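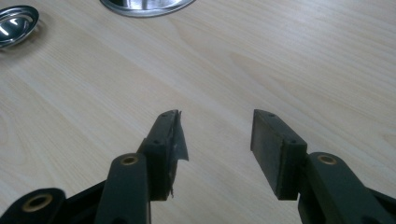 Left finger pad with torn tape on the inner face, right pad clean.

From: Naomi Sang
To: handheld-practice list
Date: June 3, 2026
Subject: Re: Re: draft 6 of the table rules, comments please

Replying inline, short on time, Mutua's message first and then my answers. Draft 6 is on the Brulunberg share under Rules, same place as always. Please don't edit draft 5, two people did and I had to merge by hand.

Mutua Urio wrote:
> Read draft 6 on the way in. Mostly fine. Four things.
>
> First, pads. The draft says "pads should be in good condition." Means nothing to a new operator. Either tape is allowed or it isn't. We had the same argument over the Tsikata units in January and never wrote down what we decided.
>
> Second, the idle hand. Draft says nothing on what the second gripper does while the first one is working. Some people park it on the table, some let it hover, some let it creep in and bump things. I'd like one rule.
>
> Third, knives. There is a line for "sharp items" and it points to an appendix that isn't there.
>
> Fourth, cables. Rule 7 is too long and people skip it. I would cut it in half.
>
> Also who signs off? Corkix want a name on the front page before they send operators over. I can do it if no one else wants it.
>
> Mutua

OK. Going through in your order. New wording is meant to be pasted straight in, shout if you disagree.

1. Pads

Agree, "good condition" is useless, I wrote it at the end of a long day. New wording:

Check both inner pad faces before the first take and again after every break. Tape is allowed only if it lies flat, covers the face edge to edge and is on BOTH pads. If any corner has lifted, all of it comes off, from both sides, and gets replaced or left off. No trimming a loose flap with scissors and carrying on. No flap sticking out past the edge of the pad.

The both-pads part is the one I care about. One taped pad and one bare pad grip differently and you get takes where the item slews toward one side when it's lifted. Spent most of a morning on take 549 wondering what was wrong with the operator. Nothing was wrong with the operator.

Take the scraps off the pad too, the little frayed bits at the bottom end. They count as lifted tape. And while you are down there look at the screws by the pad and at the step of the mount. Finger tight is not tight.

Log it as "pads ok" or "pads changed", nothing longer. Sornby's sheet had a free text box and we got essays.

2. The idle hand

One rule, as you asked. If only one hand has an item, the other gripper stays over its own side of the table, jaws clear of the item, off the surface. So hovering yes, parking no. Parking sounds tidier but then people set it down hard, the mount gets knocked, and the plate angle is off for the rest of the session.

Typical case is the small pan items. Left gripper on the wooden handle, disc flat on the table, right one up over the right hand part of the table and empty. Leave it there till you need it. If the task is two handed it says so on the card and the second hand comes in when the card says, not before.

I left out anything about forearms. Someone at Corkix wanted sleeves rolled to the elbow, I don't see the point, and it isn't our call what people wear on a cold day. Happy to be overruled.

Items start flat and inside the tabletop, handle not hanging over the edge. That was already in draft 4 and fell out somehow. Put back.
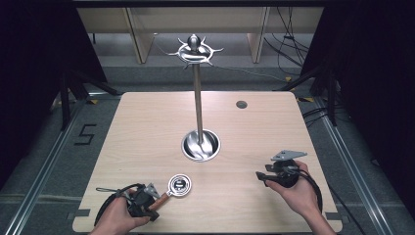

3. Knives and other sharp items

The apendix was never written, my fault. I'd sooner have it in the main text anyway, people don't turn pages. Proposed:

Knives are gripped by one hand only. The other gripper is empty for the whole take, jaws open is fine. No handing a knife from gripper to gripper, ever, also not "just to fix the angle". If the angle is wrong put it down on the table and pick it up again.

Watch the pole. With the knife upright close beside the stand it's easy to catch the prongs on the topper when you lift. Come up beside the pole first, get clear height, then go in. Slow. We don't score speed and never have.
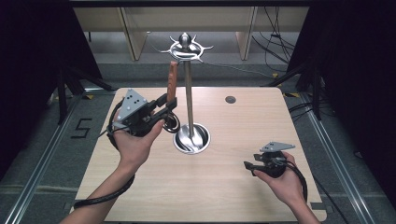
Nobody reaches over the table with a bare hand while a knife is in the jaws. That includes the person resetting and the person on the laptop who has spotted something. Say "stop", wait for the operator to lower it and open the jaws, then reach. If it drops, let it drop. Don't grab. I would put that last one in capitals but Mutua says capitals look like shouting, so bold.

Knives between takes: in the lidded box, not on the shelving. Whoever resets closes the lid.

4. Cables (old rule 7)

Cut, see if you can live with it:

Each gripper's cable leaves the hand on the outside and goes down on its own side. Left goes left, right goes right. No cable crosses the tabletop in front of the stand. Slack gets coiled on the floor beside the rail, not under the operators feet. If a cable pulls on your wrist, stop and say so, don't work around it.

I dropped the paragraph on connector types, it belongs in the setup notes. Also dropped the bit about the tripods. Moving a tripod means the table gets rechecked against the floor marks, everybody knows that one, and if they don't they shouldn't be moving tripods.

Use the table number taped on the floor in the log, please. "The one by the curtain" came up again last month. There are curtains at both sides.

5. Sign off

Yes please Mutua, you sign. Put me down as second contact. Corkix only asked for one name but if you are out then somebody has to answer.

6. Things I have not touched

Lighting. Break times (still 44 minutes on, then a proper break, some of you want shorter, bring it to the call). The card wording for the Tsikata tasks. Whether the metal plates get a check of their own or go in with pads. I lean to with pads, one look, one line in the log, but I haven't thought about it hard.

Comments on the list and not to me direct, I lose them. If there's no objection to sections 1 and 3 I will print those two first and tape them up at the tables, the rest can wait for draft 7.

Naomi

--
handheld-practice mailing list
To leave the list, send "unsubscribe" in the subject line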